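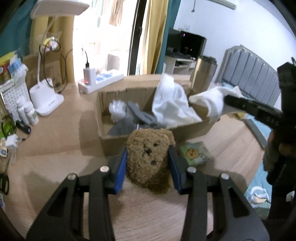 1. Introduction

This report looks at how a fast-food loyalty app changes what customers order and how often they come back. It was written for the second-year module in Consumer Behaviour by Rosalía Llorente, Leandro Carrasco and Begoña Sepúlveda. Our tutor was Cayetano Segura.

The company we studied is Levley, a chain selling burgers, wraps and fried potatoes, with branches in several towns. We chose the Tristhorpe branch because it is near the college and the manager, Purificación Villalobos, agreed to let us have order records with all names and card details taken out. In May the chain replaced its paper stamp card with an app called Zomis. The app gives points for each order and unlocks rewards such as a free side or a free hot drink.

2. Questions

We wanted to find out whether people who used the app spent more per visit than people who paid at the till in the usual way. We also wanted to know if they chose different food when a reward was waiting, and what customers thought of the change from the stamp card.

3. Method

The branch gave us 1769 orders from the weeks after the app came in. Each one showed the time, the items, the total and whether a Zomis account had been scanned. We sorted them into app orders and ordinary orders. Staff meals and cancelled orders were removed first.

We then carried out interviews with 17 customers, all adults, in the seating area. Each interview lasted a few minutes and followed the same sheet. Leandro asked the questions and Begoña took notes. Nobody was recorded. We had planned to do the same at the Arrieta branch to give us a comparison, but the manager there changed jobs before we had permission in writing, so Arrieta was dropped from the study.

4. Results from the order records

App orders came to slightly more than ordinary orders on average, but the gap was smaller than we expected. It was clearest in the late afternoon. At lunchtime it almost disappeared, and we think this is because many lunch customers buy a set meal at a fixed price whether they use the app or not.

Orders where a reward was used looked different from the rest. Customers who claimed a free side often left out the set meal and bought a single burger or wrap with the reward next to it. They paid less than usual on that visit. Free hot drinks worked the other way – people who claimed one tended to add something sweet, usually the cinnamon twist or the apple pie.

Breakfast orders were too few to say anything about.

5. Results from the interviews

Most of the people we spoke to had heard of Zomis and more than half had it on their phone. The main reason given for downloading it was the welcome offer, a free portion of potatoes with any purchase. Several said they had opened it only once since then.

Opinions about the stamp card were mixed. Some customers had lost cards in the past and were glad to have everything in one place. Others missed it. One man said he knew where he was with the card, as he could see how many stamps were left, and with points he had to work it out. Two people told us they had stopped collecting altogether, one of them because her phone was too old to run the app.

We asked if a reward had ever made them visit when they would not have come otherwise. Few said yes. A more common answer was that they were coming anyway and checked the app in the queue. This fits with the order records, where many accounts were scanned but no reward was claimed.

6. Problems with the study

The interviews were done at quiet times, so families and school pupils are missing. The order records cannot show whether the same person sometimes scanned the app and sometimes forgot. We also had no records from before May, and so we can compare app users with other customers but cannot say how either group behaved under the stamp card.

Rosalía did the sorting by hand in a spreadsheet. We checked part of it again and found a few set meals entered as separate items. These were corrected, but there may be others.

7. Recommendations

Levley could show points as a simple row of boxes to be filled in, which would be close to the old card. The hot drink reward seems to bring in more extra spending than the free side, so it could be offered earlier. We would also suggest keeping a paper option at the till for customers who cannot use the app.

A copy of the interview sheet is in Appendix A and the order tables are in Appendix B.

Submitted 9/13/24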